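Equipment Planning Coordinator, Book Handling Automation
Tramik Library Services, fixed-term position

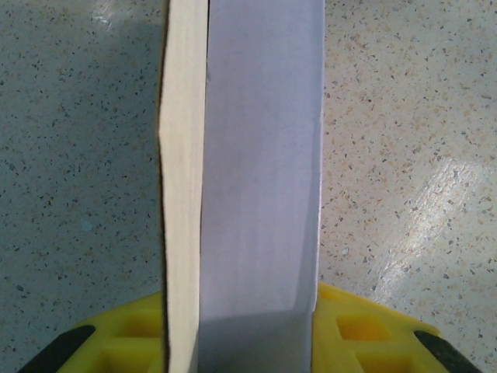
Tramik is seeking a coordinator to plan and budget the purchase of robotic handling equipment for its returns and shelving department. The person appointed will prepare a three-year equipment plan, obtain quotations from suppliers and report to Giang Trình, Head of Operations. Gripper selection will be an early task. Yellow two-finger grippers with black rubber tips, closing on a book from both sides, are to be costed alongside other types, including the price of replacement fingers and tips. The plan must also cover installation, staff training and yearly maintenance.

Duties include:
Keeping the equipment budget and purchase schedule
Comparing bids from Sallex, Dollus and other vendors
Arranging handling trials on 618 titles of mixed size and binding
Writing specifications for 7 workstations

Applicants should have at least 3 years of experience in purchasing or project planning. Knowledge of automation equipment is desirable – training will be given where needed. Experience with library or warehouse systems will be considered.

Applications, consisting of a resume and a cover letter, must quote reference 102 and be received by February 24, 2018. Interviews will be held in March. Questions may be directed to Thảo Tạ, Human Resources.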